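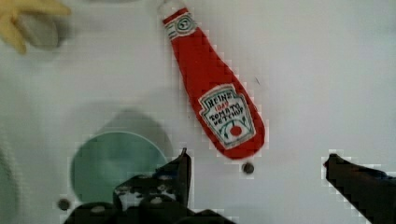
Como lavar e secar brinquedos de pelúcia em casa

Última revisão: fevereiro
Texto de Ladan Salehi

A maior parte das pelúcias pode ser lavada em casa, desde que se leia a etiqueta e se tenha paciência com a secagem. Este guia trata de peças com enchimento de fibra sintética. Para enchimento de palha, serragem ou bolinhas de isopor, veja a nota no fim da página.

O que vai precisar

Sabão líquido neutro
Bacia ou balde com capacidade para a peça inteira
Escova de cerdas macias (uma escova de dentes velha serve)
Duas toalhas claras
Saco de lavagem com zíper ou uma fronha que feche bem
Bicarbonato de sódio, para a limpeza a seco

Antes de molhar

Procure a etiqueta de composição, quase sempre presa numa costura lateral ou na base. O símbolo da bacia riscada com um X indica que a peça não pode ir à água. Nesse caso, passe direto para a limpeza a seco.

Aperte a pelúcia em vários pontos. Se sentir uma caixa dura, há um módulo de som ou pilhas. Muitos módulos ficam atrás de uma abertura com velcro e saem sem dificuldade. Quando estão costurados, é preciso abrir a costura com um descosedor e fechá-la depois da secagem.

Verifique também as costuras. Um furo pequeno vira um furo grande na máquina, e o enchimento sai por ali. Feche com ponto invisível, usando linha de poliéster da cor do tecido.

Por último, faça o teste da cor. Umedeça um pano branco, pressione-o durante um minuto numa zona escondida e veja se ficou manchado. Vermelho, azul-escuro e preto são as cores que mais soltam tinta. Se o pano sair tingido, lave a peça sozinha, à mão e com água fria.

Lavagem à mão

1. Encha a bacia com água fria ou morna, até 30 graus, e dissolva uma colher de sopa de sabão.
2. Mergulhe a pelúcia e aperte-a várias vezes para a água entrar no enchimento. Deixe de molho por 15 minutos. Peças que soltam cor não ficam de molho.
3. Passe a escova nas manchas, no sentido do pelo.
4. Troque a água e enxágue até não haver espuma. Costumam ser precisas três ou quatro trocas.
5. Esprema com as duas mãos, sem torcer. Torcer desloca o enchimento e deforma as partes finas.

Lavagem na máquina

Coloque a peça no saco de lavagem e escolha o ciclo delicado, água fria e centrifugação baixa. Uso 900 rotações na minha máquina e não tive problemas, mas Parvaneh Naseri, que faz consertos de bonecos, prefere 400 para as peças antigas. Não use amaciante: ele deixa o pelo pesado e com aspecto engordurado.

Bordados, apliques de feltro e detalhes colados ficam melhor na lavagem à mão. O feltro de lã encolhe, e a cola comum amolece com a água morna.

Limpeza a seco com bicarbonato

Ponha a pelúcia num saco plástico com meia xícara de bicarbonato, feche e agite por um minuto. Deixe repousar durante duas horas. Depois retire o pó com uma escova seca ou com o aspirador na potência mínima, cobrindo o bocal com um pedaço de meia-calça para não puxar olhos e botões. O método remove cheiro e gordura leve, mas não tira manchas de comida.

Secagem

Enrole a peça numa toalha e pressione. Repita com a segunda toalha. Em seguida, deixe-a à sombra, num local ventilado, apoiada sobre uma grade ou um varal de chão. Vire-a de poucas em poucas horas.

Uma pelúcia média leva de 24 a 48 horas para secar por dentro; as grandes podem levar três dias. Aperte o centro: se estiver mais frio do que o resto, ainda há umidade. Guardar a peça assim causa mofo.

Quando estiver quase seca, solte o enchimento com os dedos e escove o pelo. O secador de cabelo pode ser usado no ar frio. No quente, as fibras sintéticas derretem nas pontas e ficam ásperas, e isso não tem conserto.

Manchas comuns

Molho de tomate: raspe o excesso, aplique água fria por trás do tecido, se possível, e depois sabão neutro. Água quente fixa a mancha.
Chocolate: deixe endurecer, raspe e lave com água morna e sabão.
Caneta: álcool num cotonete, com toques leves, depois de testar numa zona escondida.
Chiclete: gelo dentro de um saquinho até endurecer, e então retire com a unha.

Nota sobre outros enchimentos

Palha e serragem não podem ser molhadas. Limpe só a superfície, com um pano bem torcido. As bolinhas de isopor aguentam água fria, mas não aguentam calor nem centrifugação.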